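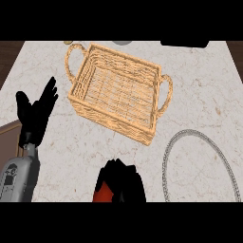 Figure 3. White marble countertop with tan and brownish veining, with dark wood flooring beyond its far corners.

4.2 What people keep on the counter

Kitchen designers like to speak of the counter as a work surface. Our Ullbridge households treated it as a filing system. Of the 236 kitchens in the survey, 135 had at least one stretch of counter that was never used for preparing food, and in most of these the stretch in question was the best one, near the window, with an outlet. It held mail.

The interviews were carried out by Okeke and Honkanen in June, in the early evening, when people were cooking and could be relied on to say what they thought of their kitchens. Each lasted 30 minutes on paper. Respondents who had recently remodeled were more generous with their time, and several wanted us to open the drawers.

Stone owners formed a group of their own. They described the material in terms usually kept for pets: it stained if ignored, it disliked lemons, it had been expensive. One respondent had not cut a tomato on hers in two years and had taken up a small folding table in the hallway for the purpose. Laminate owners reported no such arrangements and seemed puzzled by the question. Kouris (see Section 2) found a similar split among renters and owners, although her renters were angrier. 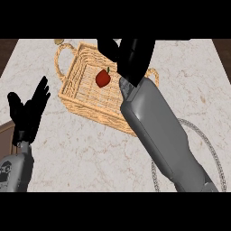 Fruit deserves a separate word. It was the one food that respondents allowed to stay out overnight in company, and they did not think of it as clutter. When asked to list everything on the counter, people named the toaster, the kettle and the keys, then left out the bananas. Prompted, they said that fruit was "just there" or "for the kids," and in one case that it was for show and had been for some time. We coded all of these as display, over the objections of Lawal, who felt that a piece of fruit somebody might eat should count as storage. The disagreement affected 4 households and took up most of an afternoon.

The resulting measure, which we call resting load, is the share of counter length covered by things that had not been moved since the previous day. It depends on self-report and is therefore flattering. Respondents who tidied before we arrived (they told us so, some with pride) were asked to describe the counter as it had been that morning. Section 4.3 compares these accounts with the diaries, where the mail comes back.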